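Reading time: 4 min

To: Clestberg swap list
From: Nayeli Usuga
Date: 25/05/2022
Subject: Re: untangling the jewellery for the August table

Ulises Pacheco wrote:
> I've got the costume jewellery from the Celby collection and it is one
> big knot. Does anyone have a method? Last year we cut two chains because
> we lost patience, and I don't want to do that again. Also, do we sell the
> beads as they are or restring them? Octavio says restring. I say life is
> short.
>
> Ulises

Hello Ulises, hello all,

Please don't cut anything yet. Most knots come out if you stop pulling on them. I work from a shallow tray so that small pieces can't roll off on to the floor, and I spread a tablecloth underneath, as things slide about less on cloth than on bare wood.

Take out the stiff pieces first. A brooch with a leaf or feather shape has points all round it and everything hooks on to them, so ease the threads and thin chains off it before you do anything else. Close the pin if it's open. After that go for the heavy round beads, which usually lift away in one go, and leave the pearls until they have nothing lying across them.

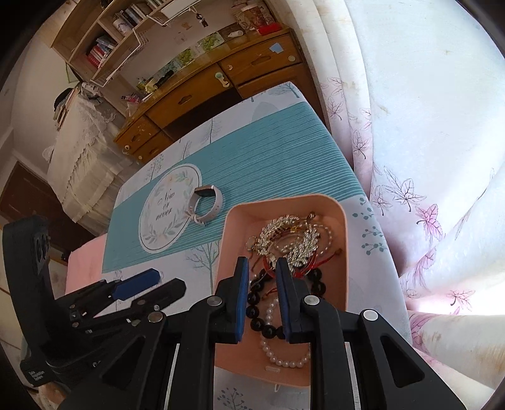 Thin string bracelets are slow. Find one end, or the knot if it's tied, and follow it along with a blunt needle, loosening as you go. If it runs through several other pieces, move those and leave the string where it is. Fine metal chains are slower still. A very small amount of talc helps, but brush it off afterwards with a dry paintbrush, and keep it away from anything with stones glued in.

On restringing, I agree with Octavio for pearls and with you for everything else. If the thread looks grey or you can see gaps between the beads, it will go soon, and we had one break at the Palomino sale with people standing round. Sound strands can be sold as they are. I have silk thread and can do up to 4 before August, no more.
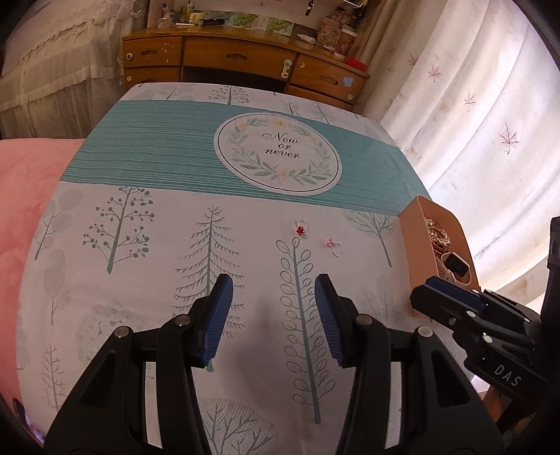

Rings should be kept apart from necklaces from the start. The beaded ones catch, and once a bead cluster is bent it never sits straight again. I put them on the cloth as I find them and move them to a box with a lid at the end. Jhair suggests pricing all rings at 30p and brooches at 40p, which seems low for brooches to me – could people say what they think?

Duván, are the little tie-on labels still in the cupboard at Uvia? If they have gone I'll buy more. White ones, please, if anyone has a choice, as the brown ones don't take biro.

Ulises, if you get stuck on a chain, put it in an envelope and I'll have a go at it. My extension is still 2451.

Nayeli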